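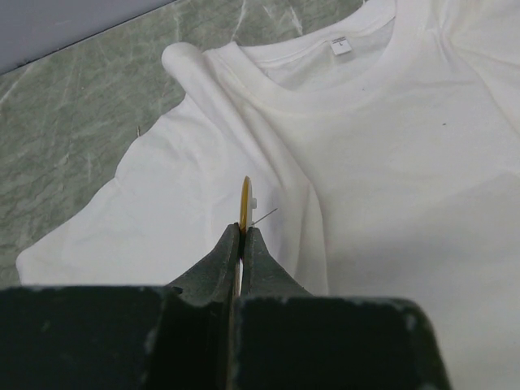
Section 3: Printing your first T-shirt

You've set up the Gulavo heat press and made it through the test sheet, so now for the fun part! A plain white short-sleeved T-shirt is the best thing to start on. Colours come out bright and mistakes are cheap.

1. Wash and dry the shirt. Leave out the fabric softener.

2. Spread it out on a worktop and smooth the sleeves and collar with your hands. Go over it with a lint roller, front and back.

3. Fold it in half lengthways, press the fold lightly with your fingers and open it again. You now have a centre line to work from - no ruler needed.

4. Switch on the press and set it to 300 °F. Wait for the green light.

5. Slide the shirt onto the lower plate and close the press for 3 seconds to drive out any damp.

6. Lay your Ilie transfer film face up on the centre line and cover it with the baking sheet from the box.

7. Press for the time printed on the film packet, then open the lid and peel slowly from one corner. I still love this bit.

Note: use 100% cotton for this one. Blends are covered in section 4.

CAUTION: The upper plate stays hot long after you switch off. Keep children and pets well away.

Last updated: 11/29/18

Comments

Wojciech Dudek: Does the fold trick work on a hoodie?

Rurnesari: It does, but empty the front pocket and watch the zip.

Dikow: Did 2 shirts last night and both peeled cleanly, thank you!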